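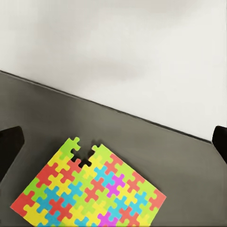 Trallcombe EPROM Archive – FAQ

What does the archive hold?
Dumps of EPROMs and mask ROMs from arcade and industrial boards, 235 sets at present. Most are from Voston and Hong boards. Logic chips are kept in a separate list.

What is a verified dump?
One where the chip was read 3 times with matching checksums, and a second chip from another board gave the same data. Of the current sets, 136 are verified. The rest are marked "single source".

My reads don't match each other. What now?
Clean the legs and reseat the chip first. If the checksum still changes, read it again at a slightly lower supply voltage, if your programmer allows it. Bits that have started to fade often read correctly that way. Keep every file, including the bad ones, and note the voltage used for each.

Should I cover the window?
Yes. Use an opaque label. Paper lets some light through, and old glue leaves a film that has to come off before the chip can be erased.
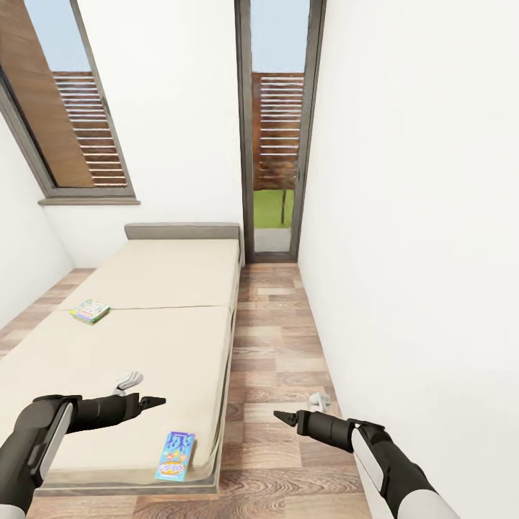 Bedroom with a sofa bed and wood-plank floor.

Why is my Voston dump half the expected size?
The wrong device type was selected. Several Voston boards carry a part with one more address line than the silkscreen suggests. Check the number on the chip itself.

Can I send chips in?
Yes, in antistatic foam. Bożena Krawczyk reads them on a Grititz programmer and mails them back. Reads take roughly two weeks. Soldered chips have to be removed before you send them.

What file format do you want?
Raw binary, one file per chip, named by board position. No Intel hex, and no joined or byte-swapped files – we do the interleaving here.

Do you have schematics?
A few. Scans made before March are being redone at a higher resolution and are offline for now.

Related
Reading unmarked 24-pin ROMs
Hong sound board: jumper settings
Grititz programmer: adapter pinouts
List of single-source sets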